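The Callolholm Fold

The leaflet said there was one correct way to fold a pair of jeans, and that it took 2 minutes to learn and a lifetime to stop noticing when other people did it wrong. I read it standing up in the kitchen. I had been folding jeans for most of my adult life, and they had always gone into the drawer.

My sister had signed me up. She runs her house by a system called Skiseo, which tells her where the scissors live, and she thought I would benefit. The course was called the Callolholm Fold, it cost 200 dollars, and it was paid for before I heard about it. I was to bring one pair of jeans "that you have a relationship with." I brought the ones I had on the chair.

The instructor had a quiet voice and wore an apron with Bakker stitched across it. She told us that denim remembers. I wrote that down so I could be annoyed by it later. A cotton pant leg does not remember anything. If it did, mine would have had some questions about the fence in November.

You lay the jeans flat and smooth them from the waistband down, with the palm and never the fingers. One leg goes over the other. The crotch, which she called "the point of hesitation," gets tucked in to make a straight side. Then you fold toward the waist, and fold again, and you have a bundle my mother could have made with a phone held under her chin.

"Now step back from it," the instructor said.

I asked what we were stepping back for.

"To let it settle."

A man near the window nodded as if he had suspected this all along. He had already bought the Rirex board, a sheet of stiff plastic for folding things around, and he kept one hand on it the whole time. I asked him whether it helped. He said it was too early to tell. He had owned it for a year.

So I stepped back. I stood there and looked at my jeans, and I tried to be fair about it.
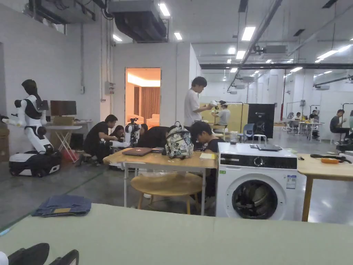
They looked like folded jeans. The leather patch showed along the edge, and I admit I liked that, though I would have liked it in the drawer too. I waited for whatever was supposed to happen. My knee hurt a little.

"What do you notice?" the instructor asked.

I said I noticed they took up less room.

She seemed to think I was being difficult, and wrote something on her sheet. Then she moved on to sweaters, which apparently do not remember but do forgive.

When I got home I put the jeans on top of the dresser, still folded, and told my sister over the phone that it had been fine. She wanted to know if I felt lighter. I said I felt hungry. After we hung up I went to put them in the drawer with the others, and stood there, and took the others out.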